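THE STANTON REVIEW

The review of the Stanton motion planner was held on 25 February 2019 in the second-floor meeting room of the Bovero Institute, and Maëlle Simard was appointed to keep the minutes. She had been with the Institute for three weeks. Her instructions, given to her on a single sheet by the Office of Records, were to note all findings, all objections, and the name of each person who made them.

Present were Trevor Morin, for Control; Josée Petrenko, for Perception; Océane Cormier, for Planning; and Lies Van den Broek, Deputy Director, in the chair.

The Deputy Director read the matter before the meeting. On the simulated kitchen task, in which the arm was required to approach a mug on a counter, grasp it, and carry it to the sink, the planner had been submitted to 400 runs. In 20 of these the arm had moved to within a short distance of the mug and stopped. It had reported no fault. It had remained where it was until the clock ran out and the run was closed.

"Did it collide with anything?" asked the Deputy Director.

"It did not," said Ms. Cormier.

"Did it lose the mug?"

"Perception held the mug throughout," said Ms. Petrenko. "The pose estimate was good in every run. I have circulated the figures."

"Then the fault is in Control."

Mr. Morin stated that Control had executed every trajectory it was given. In the runs under discussion it had been given a trajectory of zero length, and it had executed that as well. He asked that this be entered in the minutes in those words. Ms. Simard entered it.

The log was then examined. The log was the work of Jerko, the Institute's recording tool, which wrote one line for each decision the planner took, with the cost of the path chosen and the cost of the best path refused. Most of the lines concerned very small differences. Ms. Cormier had marked the relevant pages in pencil, and she asked the members to turn to the first of them. There was a period of silence while they read.
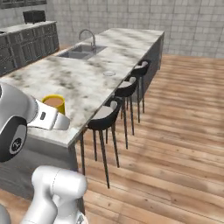

"The cost of waiting is lower than the cost of closing on the mug," said the Deputy Director at last. "Why should it be lower?"

"Because of the liquid," said Ms. Cormier.

She explained that the liquid term had been added in the autumn at the request of the Hajdu Foundation, which funded the work and which had asked that the arm take greater care with full vessels. The term raised the price of any motion likely to cause a spill. When the mug was half full the effect was slight. When the mug was nearly full, and the only open approach was a narrow one, the price of every motion rose above the price of remaining still. The planner compared the two and remained still. It would compare them again at the next cycle and reach the same result.

"So it is being careful," said the Deputy Director.

"It is minimizing a cost," said Ms. Cormier.

Ms. Simard wrote down the first statement and then the second. She was uncertain whether the first was a finding.

Mr. Morin proposed that waiting be made more expensive. A charge could be applied for each second in which the arm did nothing, so that in time any motion would become preferable. Ms. Petrenko objected. Under such a charge, she said, the arm would stand before a full mug until the charge had grown large enough, and would then take hold of it by whatever path was cheapest at that moment. She did not wish Perception to be asked afterward why the mug had been seen so clearly and handled so badly.

The Deputy Director inquired whether the arm might instead ask for help.

No one answered at once. Ms. Cormier said that the planner had no such action available to it. It could move, or it could wait. A third action could be added, which would end the run and return a message to the operator, but it would need a price like the others, and someone would have to decide what the price should be.

"Who would ordinarily decide that?"

"I would," said Ms. Cormier. "I set the price of spilling as well. I set it on a Hajdu form, in February of last year as a draft, and it was approved in the autumn without comment."

"What was the basis for the figure?"

Ms. Cormier looked at the page before her. She said that she had been carrying soup to her father during that period. He had been ill, and lived on the floor above hers. She had gone up the stairs each evening with the bowl in both hands, and several times she had stopped on the landing, unable to see the next step and unwilling to tilt the bowl to look for it. She had thought about how long she was prepared to stand there. The figure had seemed correct to her.

The Deputy Director asked how long she had stood on the landing.

"Until he came to the door," said Ms. Cormier.

Mr. Morin remarked that the simulation contained no door. He then said that he withdrew the remark, and asked that it not be entered.

It was resolved that a third action be added to the planner, to be called a request; that Planning propose a price for it by the next review; and that the liquid term stand as written until then. Ms. Petrenko abstained. The Deputy Director thanked the members and closed the meeting.

Ms. Simard remained to complete the record. Under Findings she wrote that the planner had performed in accordance with its costs. Under Basis for Existing Values there was a space of one line. She considered it for some time, went down the corridor to Ms. Cormier's office, and knocked.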